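The first thing Mélanie Vachon wants to talk about is fringe. She has been collecting examples for a household robot since February, and she says she could have told you very little about fringe before then.

"It's a wonderful problem," she says. "A wooden block has corners. You know where it ends. With something shaggy you have this fuzzy zone around it, and the camera sees the fuzzy zone, and the fingers have to go through it to find the part you can hold. People do that without thinking! You put your hand in and you feel for it. The learner only knows what we've shown it."
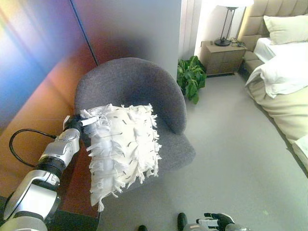

Dullby Home Data Group

Vachon runs the collection sessions for Bistley, the group's project on bedroom and living room chores. The method is simple to describe and slow to do. An operator drives the robot's arms through a small task, such as picking up a soft thing by one corner or setting it against the seat of a chair. The software, which the group calls Skorkach, records what the cameras see along with the position of every joint. Each complete recording is an episode. A model is later trained on the episodes to predict what the arms should do next from what the cameras are seeing now.

On the morning we spoke, the project had 2,207 episodes in storage. Vachon pulled up the total without being asked and was plainly pleased with it, though she was quick to say how it breaks down. The armchair set, the part she is working on at the moment, accounts for 262 of them. The goal for that set is 400.

"And I want 400 that are different from each other," she says. "If I record the same perfect pickup all day, I've really recorded it once. So the start has to change. The item is turned a bit, or it's farther back on the seat, or the robot is standing a little more toward the bed. Then the operator has to solve it again, and that solving is what we want on the recording."

I asked how she decides what to change. She keeps a sheet for it, drawn up with Ineke De Smet, who writes the task instructions. Each row has a starting arrangement and one plain sentence saying what the robot should do. De Smet spends a surprising amount of time on those sentences. An early version said "tidy the chair," and two operators read it two ways: one moved the item to the middle of the seat and the other took it off the chair altogether.

"They were both right," De Smet says, laughing. "Both of those are tidying. But if the same words lead to two different endings, the model has a hard time with the words. So now I write 'lift it by the near corner' or 'hold it against the front of the seat.' Very dull sentences. I've become fond of them."

The furnished room was her idea as well. The group began at a bare bench under even light, and the recordings from that period look lovely, she says, and transfer badly. A bedroom has shiny panels and cords, and a plant with leaves that catch the light, and bedding that never lies the same way twice. She likes all of it. The reflections beside the armchair change color depending on where the robot's head is, and she has asked that they be left as they are.

"A home is full of things that have nothing to do with the task," she says. "The model needs to see plenty of them so it can learn to leave them alone."

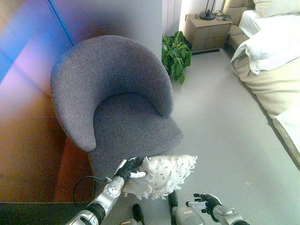
The left hand holds something white and fluffy against the front of the armchair seat. The right hand is open.

Teun Van Rooij does much of the driving. He describes it as a skill closer to playing an instrument than to running a machine, and he was glad to go on about it for as long as I would listen. His early episodes, he says, were jerky and full of tiny corrections. Some of those stayed in the set. A correction is useful when it shows the arm coming back from a small mistake, because the trained model is going to make small mistakes too and needs to have seen a way out of them.

"What we throw away is dithering," he says. "If I hover for ten seconds because I'm deciding where to grab, the model learns to hover. There's nothing in the picture that explains why I waited, it was all in my head. So I make up my mind first, and then I start the recording. I look at the thing, I pick my corner, I breathe, and off we go."

He has opinions about the hand that isn't working, too. In one-handed tasks it used to be parked wherever the operator last left it, and it showed up in the camera view in a different place each time. Van Rooij wondered if that mattered. The group ran a comparison between episodes with the spare hand always in one spot and episodes where it was allowed to wander, and the model trained on wandering hands coped better when conditions changed. Now the sheet has a column for it.

Review happens in the afternoon, in a tool called Postma that plays the camera view next to a strip of joint readings. Stijn Willems goes through every episode and marks the moment of contact, the moment of the lift and the end. He also sorts each one as keep, discard or talk about it. The last pile is his favorite.

"You get an episode where the grip is strange but it's a good kind of strange," Willems says. "The fingers have closed on the fringe and hardly any of the body of the thing. Is that a grasp? Would you want a robot doing that in your house? I'd say no, but I'd like the model to have seen it, with a label that says so. We had a whole lunch about that one."

For now, episodes of that sort are kept under their own tag and left out of the main training run. Vachon hopes to use them for a second model that scores a grip and tells the first one to try again. She sketched it for me on the back of the task sheet, arrows everywhere, and I believe I followed most of it.

I wondered if she ever got tired of the armchair.

"Oh, never!" she says. "Well, by four in the afternoon, a little. But look at how much is in it. You have a curved back, so the arm can't come in from just anywhere. You have a dark seat and a pale object, which is easy for the camera, and then a pale floor and a pale bed close by, which isn't. And you have to get the hand in over the armrest. I could work on this one chair until summer and still be learning what to ask for."

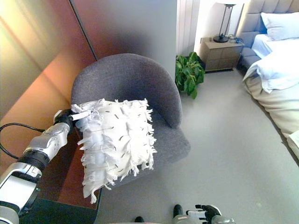 Fasil Lencho would rather she didn't. He argued, when I reached him by phone, that the group already has plenty of depth on one chair and should spend its next month in other rooms, with other seats and other fabrics, even if each new place gets only a small share of the episodes. A model that has seen a single armchair from every side, he said, may still be lost in front of a sofa, and he would trade fifty careful variations on the sheet for one afternoon somewhere unfamiliar.

Vachon has heard this before and agrees with a good half of it. The next block of sessions is planned for a sitting room, with a long sofa and a low shelf, and De Smet has started on the sentences. But she wants the 400 finished first. Her reasoning is that the group learned how to collect by staying put: the rule about dithering, the column for the spare hand and the talk-about-it pile all came out of doing one small job over and over, and she suspects there are one or two more lessons of that size left in the chair.

"After that, Fasil can have his sofa," she says. "I'm looking forward to it, to be fair. I've already been asking people what they keep on theirs."

She had a session at two, and Van Rooij was waiting to start. The row he had open on the sheet read: near corner, left hand, lift and hold.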